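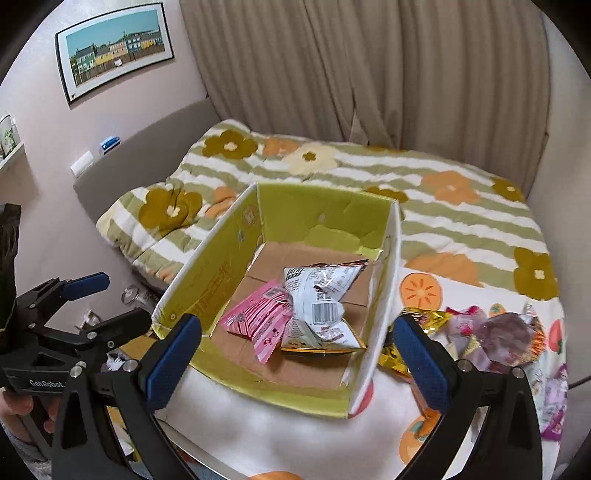 Visit Report: Fanwood Shared Workshop and Home Build

Members of the Calness Robotics Society visited the Fanwood shared workshop in June to review progress on Tillance, a hand-held gripper project led by Brahim El-Sayed. The group of seven was received at the workshop and later continued to the home where the household trials are held.

At the workshop, Mr. El-Sayed presented the parts bench and the log of finger revisions, which now stands at 26 entries. Early fingers were smooth and let thin packaging slide. The tools in use at the home have black fingers with blue grip pads, textured on the inner face.

The household task is sorting snack wrappers on a bed. Wrappers lie on a printed cloth beside an open cardboard box, and the operator moves them into the box with the gripper. Crumpled foil and soft film were described as the hardest items to pick up cleanly. Visitors were each given five attempts.

Ifeanyi Okonkwo asked whether the quilted comforter affected results. Mr. El-Sayed replied that a soft surface gives way under the fingertips and that a tabletop series will follow for comparison.

The Society thanks its hosts. Notes from the visit are kept in binder 23 at the Benítez reading room.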